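Zollum Bench Gallery: Chassis and Drive Bracket Fit

Parts laid out on the ribbed aluminum bench for the Erkitura chassis work, August. Layout by Chepkoech Sang, notes by Modupe Balogun. Part numbers follow the Sorkby list, revision 2.
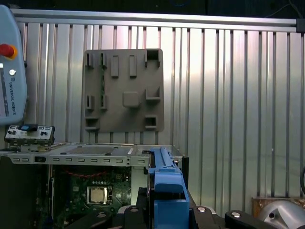
Molded parts are checked against the drawing before any fit test. Clips and sockets are inspected for flash and short fill, and a part with either goes back to the molder. Batch size is 400, with 45 pulled for inspection. Sheet-metal trays are logged separately under sheet 41.

The next part in the set holds the drive. Slot edges are gauged first, then the carrier seat. 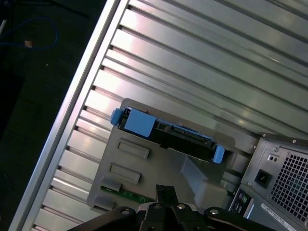 Gray plastic drive bracket with black hard drive carrier, on the ribbed surface.

Corrections to the part list go to Oluwaseun Ekwueme by Tuesday.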